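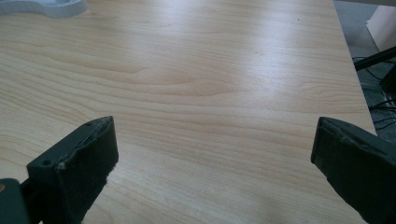 Athanasiadis says leave it alone, a blond top like this one should get soap and water twice a year and never see sandpaper. Came in as a reply to my note from last night. Fair point, and it may well be where we end up, but the customer wants the dullness gone and the thing back before their move, so writing down what I know so far.

October 9, 2024

Table, the Vosham job. Pale veneer top, wavy figure, grain running long ways. Legs are off and on the rack, bolts in the jar with the blue lid. DO NOT use that jar for anything else please.

Raked light over the top first thing. Fine lines in the grain, mostly level. Glare sits on it in one broad band, so whatever finish is on there is still film and not worn through, at least where I looked. One tiny dark speck, far side toward the right. Didn't pick at it. Could be burnt dust, could be a pinhole with old wax in it. Look with the loupe before anybody touches it with a blade.

Thickness. This is what bothers me. Measured at the underside bolt hole where the veneer shows in section, got 0.6 mm, then did it again and got 0.5. Not a lot. Etby top in July was the same story and we went through at the corner by the second pass. Took me 5 evenings to patch and tone that and it still shows if you know where to stand.

So no machine sanding. Hand only if at all, 800, and only to knock back nibs.

Finish test, underside of the overhang:
alcohol on swab, 30 sec, nothing, no tack
lacquer thinner, went soft right away, swab picked up color, pale yellow
so lacquer, probaly nitro. Not shellac like I wrote on the ticket, need to fix the ticket

Cleaning test, same area, three squares taped off.
Square A, plain warm water, well wrung cloth. A little gray on the cloth.
Square B, water with a few drops of the mild soap. More gray, plus something brownish. Rinsed with clean damp cloth, dried straight off.
Square C, mineral spirits. Cloth came up yellow-brown, waxy feel. The square looked clearer than A or B once it flashed off, less milky.

So there is polish on here, years of it I'd guess, and some of the dullness is just that. Want to do C then B over the whole top before deciding anything about recoating. If Athanasiadis is right then that's the whole job and we charge for cleaning.

Note on the Dimimitz wax: only have the amber. Would warm it up too much, they like it pale. Asked for a tin of the clear, no word yet on when. The old tin of clear on the shelf has gone grainy, tried it on scrap and it streaks. Somebody toss it or at least write on the lid.

Humidity in the back room 46 this morning. OK. Was higher last week with the door open all day, keep it shut while the top is in there, the loose top with no frame under it will cup if we give it a chance. Straightedge across the middle today, no light under it. Across the ends, a hair at one end, can slide paper in but not card. Writing it here so we can compare after it's been wetted.

Samples: put 6 scraps of birch veneer on the board, numbered on the back in pencil. 1 to 3 bare lacquer, 4 amber wax, 5 the grainy clear, 6 nothing. Birch is just what was in the drawer, I'm not saying the table is birch. Color is near enough for judging yellow. Leave them by the window, no stacking.

To do
loupe on the speck
spirits over full top, small sections, change cloths a lot, fan on
soap wash next day not same day
straightedge again
call customer re price, tell them NO sanding and why
fix ticket
more blue tape, and not the cheap one, it left glue on square B

Underside has a pencil mark near one of the bolt holes, looks like 14 or 19. Maker's matching number prob. Leave it, tape over before washing.

Stopped at lunch, drawer fronts for the Etby chest need clamps off by 2.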